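Ticket: door-opening trials, success rate dropped after the rig move
Project: Candine
Status: open

What's wrong
Hi all, me again! Since we shifted everything to the Prorkurbridge flat in March, the lever-door policy has gone a bit wobbly. We trained on 600 demos and I ran 30 trials this morning with far too many missed grasps (the old site was much kinder to us).

Tried so far
1. Reloaded the Drevico calibration. No change.
2. Dropped the control rate to 100 Hz. Smoother, still missing.
3. Went back through the trial stills with the lights low, as the method wants both dim and bright rooms. Dark lever on a white door, so contrast ought to be fine.
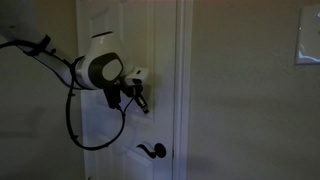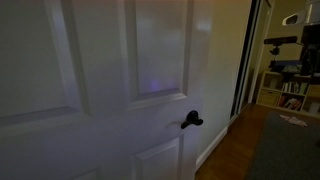
Next
4. Retrain with the Polák augmentation, seed 762, and rerun the same trials. I'll post the numbers under this ticket, so please leave it open!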